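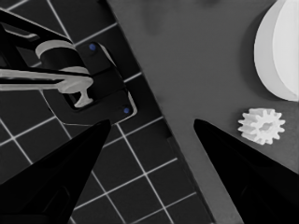 Why does the Bruncombe board page still list our old finance chief? The page reads from the Flutton bio feed, and ours quit updating in March.
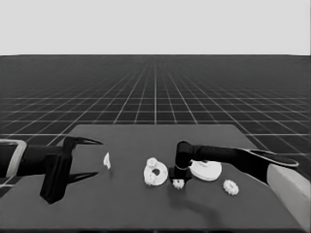

I cleared the Shezi cache first – no luck. Then I sorted the bios like squares on that floor grid, one per box, and the stale one popped right out! 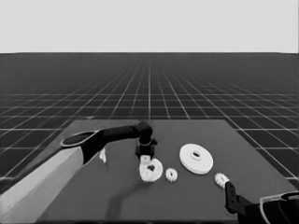
2 min read

Her bio ran past 2,000 characters, so the feed skipped it. I trimmed it to 784
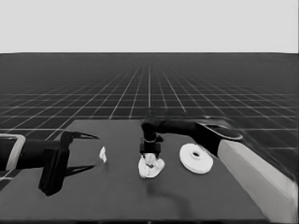
and re-ran the sync, and the new title showed up. Closing this one.

Comments
Same here, thanks!
Does Cledance do this too?

Related
Wrong job title on investor page

Bruncombe Help – Back to top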